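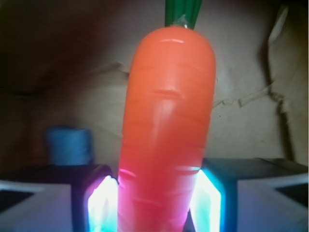
August — budget for the second arm, working notes

Sunday, so the building's quiet and I can get the numbers straight before Seul-gi wants them. These follow on from the list Na-rae Do left on the whiteboard.

Where we stand: one arm, one gripper, one wrist camera, and three people who want it on the same afternoons. The request is for a second station that matches the first closely enough that we can move a task across without redoing the setup.

Gripper

Two quotes in.

Clircombe: $1384, fingers included, same bolt pattern as ours. Ships from Adelaide.
Skikel: $700, fingers extra, needs an adapter plate. The plate isn't priced on the quote. Have emailed to ask.

Leaning Clircombe. Seul-gi prefers Skikel for the price and says we can machine the plate ourselves. We can, but the mill is booked most of the month and I'd sooner not have the second station sitting in boxes until it's free. If Skikel come back with a cheap plate I'll look at it again.

Fingers

Want the same lit fingers as on station one. On the toy carrot the glow washes out to white in the middle of each finger, and there's pink spill up one side of the carrot and cyan up the other. The glossy plastic doesn't help. Before ordering I want to know whether the brightness can be set on the new ones or whether it's fixed at the factory. If it's fixed, budget for a diffuser sheet as well. Na-rae thinks a matte set of toy food would sort out half of it, and that costs next to nothing, so it goes on the list either way.

Also need spares. Put down 6 fingers, so two pairs over what's fitted.

Camera

Vanent wrist camera, $499. Have gone back and forth on this one. The carrot is sharp at grasping distance and the cardboard behind it is soft, which suits close work. For the bin tasks we'd want more depth, and the Vanent has an adjustable lens according to the sales sheet. One unit for now. If it's better than what we have, a second goes in next year's request and station one gets the upgrade.

Workspace

The cardboard wall does the job but it's creased and has a tear in it, and half of it falls in shadow. For station two I'd like proper panels in a flat neutral colour, plus an LED batten over the top to even out the light. Moussa do cut-to-size board and will deliver. No price yet. Should be minor next to everything else, but I'd like it in writing so it doesn't come out of consumables again.

Not in this round

— Force sensor. Everyone wants one, no current task needs it.
— New workstation. The old one will run two cameras if we move the logging to the other drive.
— Bench. There's one in the store that only wants a new top.

To do

Chase Skikel about the adapter plate.
Ask Clircombe about finger brightness and lead time, and whether the quote includes GST.
Measure up for the Moussa board, back and both sides.
Check that the power on the north wall will take a second controller.
Send Seul-gi a one-page version with both gripper options side by side. She'll want the cheaper one costed with our labour in it, so ask the workshop what they charge for internal jobs.

Na-rae has asked for the old gripper manual to go in the shared folder. It's in the drawer under the label printer. Will scan it tomorrow.

Recent entries
Cable chain, second attempt
Toy food inventory and what's missing
Wrist camera mount — print settings
Booking sheet rules for station one
Controller fan noise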